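March 23, 2018

Up too late again. Finished the Tichý box set, all four films, last one at gone midnight. Dehua lent it me in February and wants it back, fair enough.

Drostow first. Two sisters, a ferry that doesn't come. Slept through the middle when I saw it at college, wide awake this time. The scene where the older one peels an egg and won't look up! Must be four minutes with no cut. Janka says the sound was all done afterwards, footsteps too. Want to check that.

Stiltus less good. Too many clocks. The father's speech about God goes on and on and I stopped beleiving him halfway. Inês loves it, we argued by text till her phone died.

Notes for the film club piece, 52 lines max, Gorazd strict about it:
- silence as a kind of bullying (Drostow)
- nobody eats a full meal in any of them
- compare the letter in Dimer w/ the letter in Stiltus, same handwriting??
- ask Lakmal re subtitles, "mercy" or "pity", makes a huge differnce

Hotel fine. Breakfast till ten. Toast cold, coffee all right.

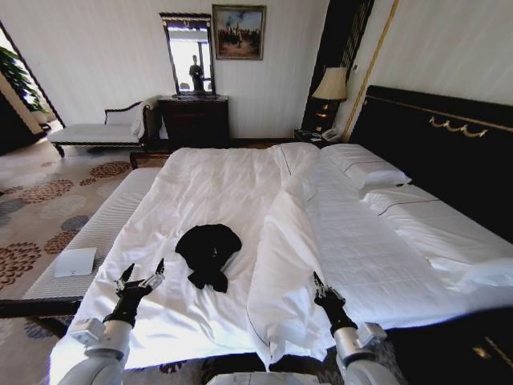
Tomorrow

Train, then straight to the screening. Dimer on a proper screen at last. Ring Janka. Post Dehua's box. Start the piece on the train, no excuses, have only the title and I don't like it.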